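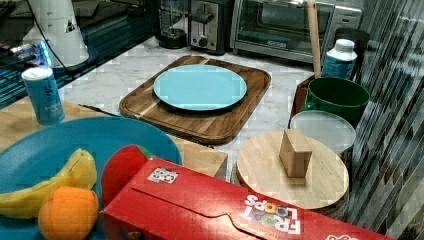

Figure 5. Breakfast counter before laying out. Fruit on the teal-blue plate, empty light-blue plate on the cutting board, cereal box on its side.

4.2 Where the breakfast things end up

Counters first, cupboards later (see 4.3). The households in the Satgate part of the study nearly all kept one spot clear for the plate being used, and the rest of the breakfast things gathered round it. In Figure 5 that spot is the wooden cutting board. Board as placemat, in effect. Naledi Makhubela, who coded the counter notes, first had this down as "food preparation" and we changed it after the second pass — a knife near the board's upper left corner, but no food on the board, just an empty plate.

Fruit is a different matter. A banana and an orange on a plate of their own were coded as "display", even when people told us they meant to eat them that morning. We are not wholly happy with this. The Sibiya scheme has no code for food that is waiting, and adding one would have meant going back over 375 entries.

Cereal boxes were the least settled item. Upright at the back in most notes, on their side in others, as with the Froot Loops box in the figure. Box position was recorded but not analysed futher.

Cups and bottles tended to drift to the back of the counter. The green cup and the blue bottle with the white cap are coded "rear group", together with anything leaning or standing next to them. Lidded containers went in the same group only if they were within 50 cm of a cup; otherwise coded alone. This rule was made up part way through October and the earlier entries were were re-coded to match.

Round boards and cake stands gave us 2 codes, "serving" and "storage", and agreement between coders was poor for both. We report them together from here on.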